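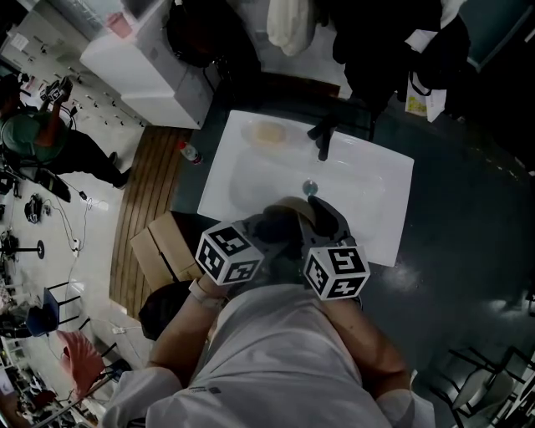
I gave up liquid soap in October and I have turned into a complete bore about it. My friend Nantana Ratanaporn started it. I was complaining to her on the phone about how much hand soap we go through, and she said, very calmly, "Why don't you just buy a bar?" and then changed the subject to her knee. A bar! Like my grandmother had! I hadn't bought one since college. So now there's a yellowish bar of soap at the back of the washbasin, over on the left across from the dark faucet, and every time I wash my hands I feel a bit smug.

Anyway, a few of you asked how it went after I mentioned it in the comments, so I'm finally writing it up.

How I got from one bar to a whole shelf

The first bar was a cheap supermarket one and it was awful. It smelled like a dentist's waiting room and my knuckles cracked within a week. I nearly went back to the pump bottle right then. But Nantana (who will not be argued with) mailed me half a bar of something she gets from a tiny maker called Plornlow, wrapped in newspaper, and that was a different thing altogether. It's hard and plain, with hardly any scent, and it lasted 26 days with two of us using it. I wrote the date on the calendar because I wanted to be able to show my husband.

After that I went a little overboard. I bought the oatmeal one from Heria, which is lovely and scratchy and great after gardening, and then an olive oil one from Altıntaş that I wanted to love and didn't. It goes slimy. I know people swear by olive oil soap and say it needs months to cure before you use it, so maybe I was impatient, but I had it sitting in the linen closet all through the winter and it still turned to jelly the second it met water. My sister has it now. She says it's fine, so there you go.

The mush problem

Everybody who quits bars quits over the mush. You know what I mean, the puddle of goo underneath that you end up scraping off with a fingernail. I tried a flat ceramic dish first (pretty, useless), then a sponge cut to size, which worked for a while and then started to smell. What I've settled on is having two bars on the go and swapping them every few days so one gets a proper chance to dry out. It sounds fussy. It takes no time at all, and both bars last longer than I ever got out of one.

The other trick is where you put it. Ours used to sit right where the faucet drips, which was dumb, and moving it to the other side made more difference than any of the dishes did.

Dishes, the last holdout

Washing up with a bar was the part I was sure I'd hate. My neighbor Fongchan Tanasarn has done it for years and she let me come over and try hers before I spent any money. You rub a damp brush on the block a few times and go. Plates, easy. Glasses, also easy, though I rinse them twice. Greasy roasting tins, no, I'm sorry, I still keep a bottle under the sink for those and I'm not ashamed. Where the block really won me over was on bowls, especially brown ones like the cereal kind, where the old stuff used to leave a film that I could feel more than see.

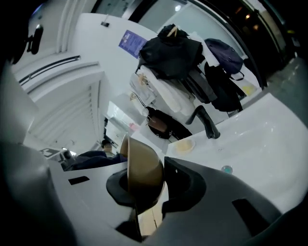

What it costs

I don't keep proper accounts but I did save the receipts. Since I started I've spent nearly 50 dollars on soap for the whole house, and that includes the mistakes. The Gunham dish block was the most expensive single thing and it's still going. If you're starting out, please don't do what I did and order 20 bars at once because the shipping was free. I have a drawer that smells like lavender and so do all my pillowcases.

Next I want to try shampoo bars, which scare me a little because my hair is long and our water is hard. If you've done it, tell me which one and how long the waxy stage lasted. And if you're local and would like some lavender soap, come and get it, I'm home most afternoons.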